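Good Practice for Hand-Held Gripper Recording: Frequently Asked Questions

Clirnville Site and Grevorport Site, Berrada Program
Page last revised 26/10/2024

Welcome! These are the questions that come up most often from people who are new to recording tabletop tasks with the paired grippers, along with a few from people who have been doing it for ages and would like to settle an argument. The full house rules run to a good many pages, and you are still expected to read them before your first shift, but this page should get you through most ordinary days.

Do these rules apply to both sites?
Yes, they do. Until May the two sites had their own habits, and anyone who moved between them had to relearn half of what they knew. We now share one set. Where Grevorport has a local difference (mostly about where things get stored overnight) it is posted on the inside of the supply room door.

What should be on the board when I start?
Only the objects named on the task card, and nothing else. Please leave your pen, your phone and the card itself somewhere off the board. Objects go down in the starting layout the card gives you, and after each take you put them back by hand before you record again. We don't ask for perfect placement. A hanger that lies a little differently from one take to the next is welcome, and the card will tell you how much variety we want.

How far apart should the grippers be?
At the start of a take, hold them level with each other, jaws open, with clear board between them. After that, work the way the task asks. If the two grippers need to meet over one object, bring them together slowly and let one of them do the holding while the other moves. Clashing jaws are the most common reason we send a pair out for repair, and the wait can be long. 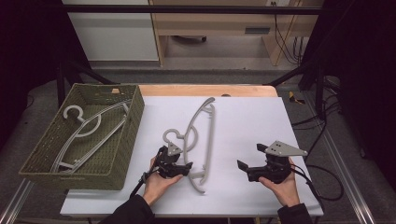

Hanger and basket task, with both grippers over the board.

Can I use my fingers, just to help a little?
We understand the temptation, especially with something thin that lies flat, like a hanger! But please don't. Once a take is running, the objects are touched by the jaws only. If you've nudged something with a knuckle, finish the motion calmly, mark the take as "contact" and go again. You won't be in trouble for it. An honest mark takes a second, and an unmarked one can cost the review team an afternoon.

What do I wear?
Long, plain, dark sleeves, fitted at the wrist. Rings and watches come off and go in the trays by the door. Loose cuffs are a nuisance around the jaws, and bright patterns make a lot of extra work at review. We keep spare black tops in most sizes if you forget yours.

Where should the cables go?
Back and away from the jaws, over the edge of the board nearest you or out to the side, with enough slack that you can reach the far edge without feeling a tug. Before every block, stretch both arms out fully once and see whether anything pulls. Cables on the floor stay out of the place where you stand. If you find yourself stepping over one, stop and move it, even if it was like that when you arrived.

What if I drop something?
Let it fall. It's a natural thing to grab for it, and that is how people bang their elbows on the rig. If the object lands on the board, you may pick it up with the grippers and carry on, and that take is kept. If it lands on the floor, end the take and mark it "dropped."

How long can I work without a break?
Blocks are 12 minutes, and then you put both grippers down and rest your hands. The limit for one person in one day is 200 takes, however fresh you feel. We used to leave this to people's own judgment, and a lot of us (the author of this page included) ended up with sore thumbs. If anything hurts before the block is over, stop there.

Is a failed take worth keeping?
Very often, yes. A missed grasp followed by a second try is useful to the people at Zindale who do the training, so please don't delete anything yourself. Mark it and move along. On one recent hanger set we kept 427 takes, and 136 of those had at least one retry in them — nobody was the least bit unhappy about that.

Who do I ask if the card and the rules disagree?
The rules win for anything to do with safety, and the card wins for anything to do with layout. If you can't tell which kind of question you have, pause the session and ask your shift lead, who would much prefer a short interruption to a long re-record. Suggestions for this page can go in the notes field of any session report, with the word FAQ at the start so we can find them.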